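Organizing bags: clear pouches inside a zippered faux leather bag, what order?

Posted in Storage & Organizing
Viewed 3,041 times
2 answers

Tsegaye
I am sorting small items into pouches and then into a zippered bag with a single strap-style handle. The pouches are clear plastic, slightly frosted, with gray fabric trim and a zipper. My problem is the closing step. With the pouches filled, the main zipper on the bag stalls at the curve, always at the same point. The bag is faux leather, so there is very little give. I have been filling pouches flat on the table with the flap folded open, one category per pouch.
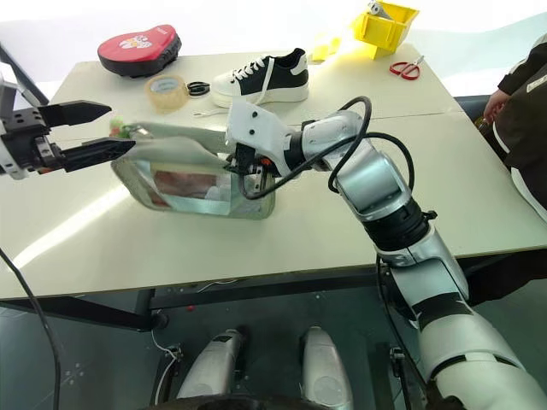 Should the pouches go in flat or on edge, and is there a fill level I should stop at? I would prefer not to buy a larger bag.

Jevance
On edge, and stop well before the pouch is full. A clear pouch that looks half full lying down will bulge in the middle once it is upright, and the bulge ends up exactly where the zipper turns. Press the air out before closing. Leave the last inch of the pouch zipper open, press from the bottom up, then close it. I do this with all of mine and the same bag takes one more pouch than before.

Also put the trim side up. You can grab fabric trim. Frosted plastic sticks to other frosted plastic and the whole stack comes out together.

Sisberg
Agree on edge. The stall is a separate issue, though, and it will come back if you only change the packing.

A zipper that follows an arc needs the two sides held level with each other as the slider goes through the bend. On a soft bag one side usually sags. Hold the bag by its edge, close to the slider, and keep that edge upright while you pull with the other hand. Do not pull on the handle. That lifts one panel and opens the gap you are trying to close.

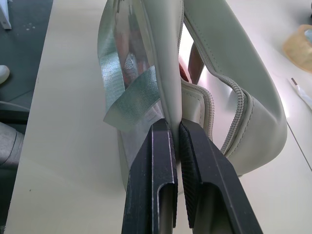 Move the holding hand along every couple of inches, and slow down at the curve. If the slider still stops, back it up a short distance and look at the lining. Loose lining fabric gets drawn toward the teeth in most bags of this type. Tuck it down with a finger before the second try. Forcing the slider will split the teeth, and a split on a curve is harder to repair than one on a straight run.

For stiffness, cold faux leather is worse. My hallway is 62 degrees in December and I bring the bag into the kitchen an hour before I pack it. A little zipper wax on the teeth helps too. Skip cooking oil, it collects lint.

On fill level, I weigh mine. Small items at 100 grams per pouch stay flat enough to stand side by side. Bulky light things such as socks need to be judged by thickness.

Comments on this answer

Tsegaye
Held the edge and it closed on the second try. The lining was part of it. Have not weighed anything yet.

Trevton
just get a bigger bag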